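Two Arms on a Bench: Trying Out the Plotine Kit
Project report, Applied Automation, spring term
Eleri Hopkin

My project was supposed to be about conveyor belts. Then in February our lab got the loan of a Plotine, the two-arm bench kit that Dirnineo sells to schools and small packing shops, and I dropped the belts within a day. I wanted to know one thing: could somebody like me (two semesters of programming, zero robotics) get it to do a useful sorting job before the term ended?

Krešimir Radulović was my partner for the setup and the first half of the trials. Our supervisor, Mererid Humphreys, let us have the corner bench as long as we kept a log, so most of what follows is from the log, minus the swearing.

Setup

The quick start guide says you can be running in an afternoon. We took two. The arms themselves went onto the rail without any drama, and I really liked how solid the mounting plates felt once they were bolted down. What ate our time was the cable routing. The guide shows the cable running along each arm in one drawing, and in the next drawing it has a loop near the gripper with no word on how big the loop should be. Too short and the wrist can't turn all the way. Too long and it snags on whatever you're trying to pick up! We redid the right arm three times before I was happy with it.

Software was better. You install one program on a laptop, it finds both arms, and you get a page with a slider for each joint. There's a teach mode where you move the arm by hand and it remembers the path, and a second mode where you drive both arms with a pair of small hand controllers and it records the whole run. I ended up using the second one for nearly everything.

The task

I picked snack bars going into a bin. They're cheap, they come in different wrappers, and they're slippery and a bit squashy, so they're a fair test of a gripper without being cruel. I also left a few things among them that weren't food, to see how much harder it got when an arm had to work around stuff. Each run had a time limit, and a bar counted only if it was inside the bin and stayed there.

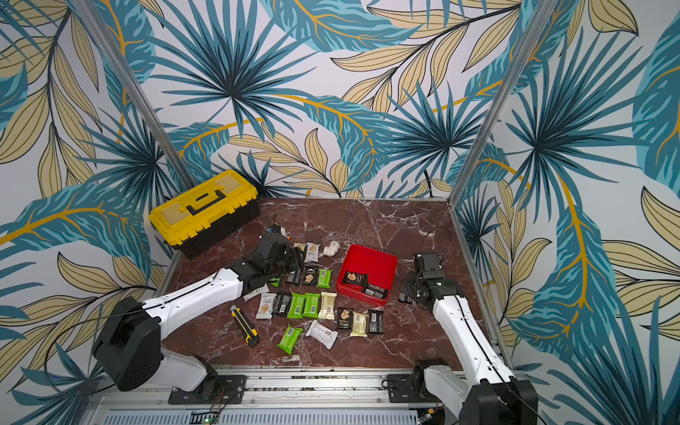
I did 200 scored picks with the hand controllers, split evenly between the left and right arm. The right arm had the easier life, with the bin so close to it. The left one had to reach farther and come in at a flatter angle, and my log is full of notes like "pushed it, didn't pick it." Of the 200, I lost 14 to drops on the way to the bin and 16 to bad grabs where the bar squirted out as the fingers closed. The other 170 were good. For a beginner at the controls I'll take that, though I should say I got a lot better in the second half and I didn't split the scores by session, so the number hides my learning curve. Rhodri Morgan pointed that out when he read my draft, and he's right. I'd log it by session next time.

Things I noticed while doing it:

Coming straight down on a bar works best. If you slide in from the side the wrapper bunches up and you end up holding mostly air and foil.

Two bars lying side by side are a pain. The fingers need a gap on both sides, so I learned to nudge one away with the closed gripper first and then go back for it.

Gripping by the crimped end looks clever and almost never holds. Go for the middle.

Using both arms at once sounds faster. For me it was slower, as I kept stopping one arm to watch the other. Krešimir could do it — he drums, and I think that helps.

Playback

This was the part I was most excited about and the part that let me down a little. If you put every bar back in exactly the same spot, playing back a recorded run works nicely. Move one bar by the width of a finger and the arm grabs at nothing and carries on, perfectly cheerful, to drop nothing in the bin. To be fair, Dirnineo sells a camera add-on for this and we didn't have it, so I can't say how much it fixes.

Support and the manual

I emailed support twice. The first answer (about the cable loop) came the next morning from Ifor Wogan, with a sketch that really ought to be in the guide. The second, about a joint that kept drifting in teach mode, took longer and ended with "please recalibrate," which did sort it out. The manual is 417 pages and has no index. I printed the calibration chapter and taped it to the wall.

Would I recommend it?

For a class, yes, with the warning that you should block out a full week before anyone expects results. The hand controllers are great fun and people who'd never touched a robot were picking up bars within a few minutes. For a packing shop I'd want to try the camera first — playback alone is too fussy for anything that arrives in a heap.

The kit goes to the Redisley campus next, where another group wants to try it on folded cloth. I've left them my log, my recorded runs and Ifor's sketch of the cable loop.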